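Last reviewed: 25 Mar 2024

# Hiring rooms at the Barham Building: frequently asked questions

These answers apply to all hirers, including residents' groups, charities and local firms. The full Conditions of Hire take precedence where the two differ.

## Bookings

**Who may hire a room?**

Any person aged 18 or over may apply. Groups based in Iltdale are charged the local rate. Proof of address is required with a first application and again if the group moves.

**How many people can each room hold?**

The Ahmadpour Room is licensed for 60 people seated in rows. The Main Hall is licensed for 151 standing or 144 seated. These limits include staff, speakers and children of any age, and they cannot be raised for a single event.

**How far ahead may I book?**

Bookings open 11 months before the date of the event. Regular hirers are invited to renew each February, and any dates not renewed by the end of that month are released to others.

**Can I hold a date without paying?**

A date may be held for seven days. After that it is released without further notice.

## Charges and cancellation

**What does the hourly charge include?**

The charge covers heating, lighting, tables, chairs and use of the shared kitchen on the same floor. It does not cover crockery, the projector or the piano, which are listed separately on the price sheet. Time spent setting up and clearing away is charged at the same rate as the event itself.

**Is a deposit required?**

A deposit is taken for all evening events and for any event at which alcohol is served. It is returned to the account from which it was paid, normally within ten working days.

**What happens if I cancel?**

Cancellations must be made in writing. The hire charge is refunded in full if notice is given four weeks or more before the event, and by half if notice is given between two and four weeks before. No refund is made after that point - a change of date counts as a cancellation unless the office agrees otherwise.

## Equipment and displays

**May I bring my own equipment?**

Yes. Mains equipment must carry a current safety test label and must be listed on the booking form. Large or heavy items should be described in full, with their weight, so that the office can advise on the lift.
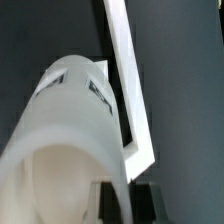 *White gripper finger with two printed markers, seen close up.*

**Can items be delivered before the event?**

Deliveries are accepted on the day of hire only. The office cannot sign for goods, and a member of the hiring group must be present to receive them.

**May I fix things to the walls?**

Posters may be hung from the picture rails in both rooms. Tape, pins and putty must not be used on painted surfaces. The Zilach panels in the Main Hall are on loan and must not be touched, covered or used to support displays. 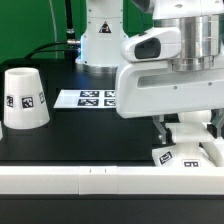 *A white block held by the gripper on top of an upturned cup.*

**Is there wireless internet?**

There is a public network in both rooms. It is suitable for email and browsing, but the office does not promise a speed. Hirers who intend to broadcast an event should ask for the wired connection when booking.

## On the day

**When may we enter the room?**

Entry is from the start time shown on the confirmation. Keys are not issued early.

**Is there parking?**

Two marked bays beside the side entrance are kept for blue badge holders. Other visitors should use the public car park.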